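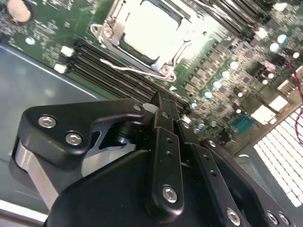 Ramska 600 Refurbished Single-Socket Server

Sold by Bae Systems Resale. Ships from our own warehouse.

The Ramska 600 is a used rack server that we strip, clean, rebuild and test before it goes back on the shelf. It suits a small office that needs a file server, a print server, a backup target or a box for a few light virtual machines. It is older hardware and priced that way. If you need current-generation speed or a factory warranty, look at our new stock instead.

Condition

Grade B. Expect light scratches on the lid and rail marks on the sides. Dents that affect fit are grounds for rejection at intake, so you won't get one. Rack ears are straight. All fans are replaced with new Esov units, and the clock battery is replaced too. Drives from the previous owner are pulled at intake and never resold with the server.

What's in the box

Ramska 600 server, memory and processor installed
Power cord (US plug)
Rail kit, left and right
Bag of 11 drive tray screws
Printed test sheet with the serial number of your unit

Drives are not included. Trays are.

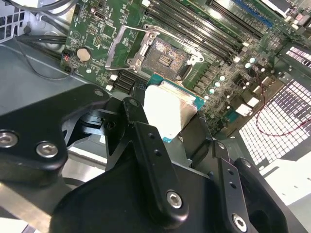 Memory is sold in matched sets. Pick the amount from the menu before you add the server to your cart, and we will fit it and run it overnight. If you add memory later, buy the same speed and rank as what is already there. Mixed sets will often start up but drop to the slower speed, and we can't help much with those over the phone.

Noise and power

The fans run at full speed for a few seconds at startup and then settle. At idle the server is louder than a desktop PC. Most buyers keep it in a closet or a separate room. Leave 4 inches clear behind the case for the cables and the exhaust.

Rack fit

Fits a standard 19 inch four-post rack. The supplied rails do not fit two-post racks. For a shelf or a wall cabinet, order the Flirico support tray, sold separately. Measure the depth of your cabinet first. Returns for "too long" are the most common ones we get on this model.

Operating system

None installed. The test sheet lists the firmware version. Remote management is reset to defaults, and you will be asked to set a password the first time you log in.

Warranty and returns

90-day parts warranty from delivery. Send the unit back in the original foam. Return shipping is on us if the fault is ours, on you if you changed your mind. Opening the lid does not void anything.
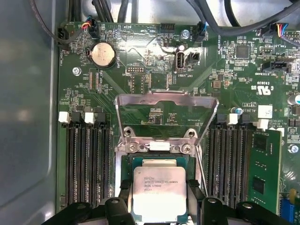 TACOMA, SEPTEMBER

Stock note: a new lot of the 600 has come in and is being worked through intake. Units will be listed as they pass testing, up to 600 in all. Orders placed against this lot go out in the order received. The price stays the same as the last lot. The rail kit is now the newer snap-in type, and the older screw-in kit is still available on request while we have them.

For quantity pricing, or to ask about a specific configuration, write to Dong-hyun Kong at the sales desk. Please include the part number and your ship-to ZIP code.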